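Walking the Arkau gorge in August?
Posted by Jhair Yupanqui, 30th May

We've got five days and I'm so excited! Is the Perron to Gudano trail too hot by then, and do we need to book huts?

Marsh_hen
Oh, do it! Start at dawn and you'll be up at the 939 m saddle before the heat builds — the swifts up there are glorious. Book the Astosis hut early though, it only sleeps 50.

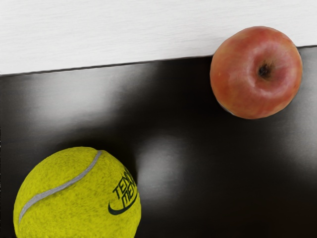

The far side is steeper, so take poles and keep two litres of water back for the descent.

tobyk
went in august, loved it. bus back from Gudano was 3,000 for two, cash only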